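Kornix goalkeeper gloves after one season in the fourth division

I play in goal for Tonero, a small amateur club, and in May I bought the Kornix gloves for 80 dollars. Before this I always used cheap pairs and threw them away when the palm was gone. 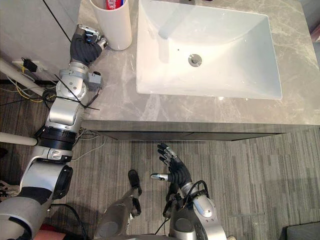
Reading time: 2 min

The first thing I noticed was the grip. In the game against Curko we had rain from the first minute, and I held two hard shots from outside the box that I would normally push to the side. Our coach, Béla Kun, asked me at half time what I had put on my hands.

The fit is narrow. I wear size 10 and I needed three training sessions before the thumbs stopped hurting. Siv Söderlund, our second keeper, tried them on a Wednesday and gave them back after 5 minutes -- she prefers a wider cut, and I understand her. 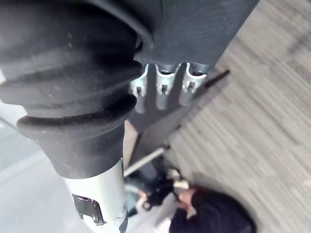
The wrist strap is the weak part. It closes well at the beginning, but after 17 matches the end of it lifts when I punch the ball. Against Sang it opened completely at a corner kick, and Obed Darko scored with his head while I was still pulling at it. I cannot blame the strap for everything, I also came out too late.

The palm has lasted better than I expected. There is wear below the little finger of the left glove, where I land, and a small cut from a stud. I wash them by hand in lukewarm water after every match and let them dry slowly, away from the heater.

Would I buy them again? For matches, yes. For training the price is too high, so on those evenings I still take my old pair. If you have wide hands, try them in a shop first.

Four stars of five.

Eglė Kļaviņa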